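Skirano Expedientes
Gestión de casos para despachos de arrendamientos y vivienda

Versión de septiembre. Para despachos pequeños que llevan desahucios, fianzas, reclamaciones por humedades, comunidades. Se instala en el servidor propio o se usa en el nuestro. Lo mismo, mismo precio.

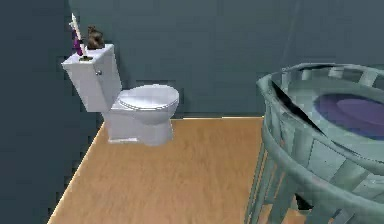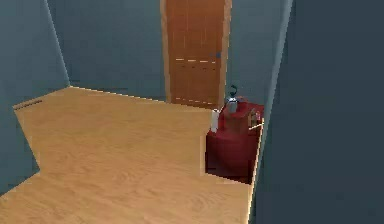
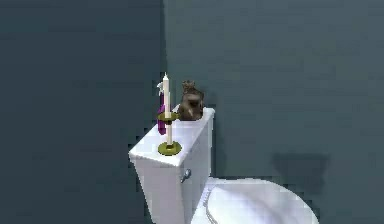
Interiores simulados por ordenador.

Qué incluye

Ficha por asunto: partes, finca, contrato, plazos, escritos, correos. Todo en una sola pantalla, sin pestañas escondidas.
Plazos procesales con aviso por correo y en el calendario. El aviso se manda a las 8:00, se puede cambiar la hora.
Plantillas: 70 de serie. Burofax, requerimiento de pago, demanda de juicio verbal, contestación, recurso de reposición, acta de entrega de llaves, liquidación de fianza. Editables todas.
Cálculo de rentas atrasadas e intereses. Revisar siempre el tipo aplicado antes de presentar, el programa no sustituye al letrado.
Control de horas y minuta. Provisiones de fondos por cliente.
Buscador dentro de los PDF (si están escaneados tarda algo mas, paciencia la primera vez).

Qué no incluye

Presentación telemática en juzgado. Se prepara el paquete con índice y se sube a mano.
Contabilidad completa. Exporta a hoja de cálculo y listo.
Asesoramiento jurídico. Vendemos el programa, nada mas.

Licencias

Despacho: hasta 20 usuarios, 2,000 expedientes abiertos. Los cerrados no cuentan.
Individual: un usuario, mismas funciones, 19 euros al mes mas IVA.
La licencia de despacho va con presupuesto, pedirlo por el formulario. Indicar número de letrados, si hay procurador que también entra, y de qué programa venís.
Sin permanencia. Baja con aviso de un mes, los datos se descargan en una carpeta por asunto.

Migración

Desde Cassim: directa, con plazos y adjuntos. Las notas internas pasan sin formato, ojo con las tablas.
Desde hojas de cálculo: mandad una muestra primero. Cabeceras en la primera fila, por favor.
Desde carpetas sueltas: se puede, pero hay que poner orden antes. Una carpeta por cliente, dentro una por asunto.
Lo normal es hacerlo de un viernes por la tarde en adelante para no parar el despacho.

Seguridad

Copia cada noche. Doble factor obligatorio para administradores, opcional para el resto (activadlo).
Permisos por asunto: se puede cerrar un expediente a un solo letrado cuando hay conflicto de intereses.
Registro de accesos descargable. Contrato de encargado del tratamiento incluido con la licencia, se firma al darse de alta.

Formación

Sesión inicial en línea con Nazanin Nikzad, incluida. Las siguientes van aparte.
Presencial solo en Mutville y Ollusville de momento. Llevad un asunto real ya empezado, se aprende antes que con los de prueba.

Requisitos

Navegador actualizado. En servidor propio, Linux y alguien que lo mantenga.
Móvil: consulta y plazos sí, edicion de escritos no.

Pedidos y dudas

Forough Pakzad, ventas. Formulario de contacto o teléfono de 9:00 a 14:00.
Incidencias: desde el propio programa, botón Ayuda. Poned el número de expediente interno, nunca nombres de clientes.
Facturas: en el área de cliente, a primeros de mes.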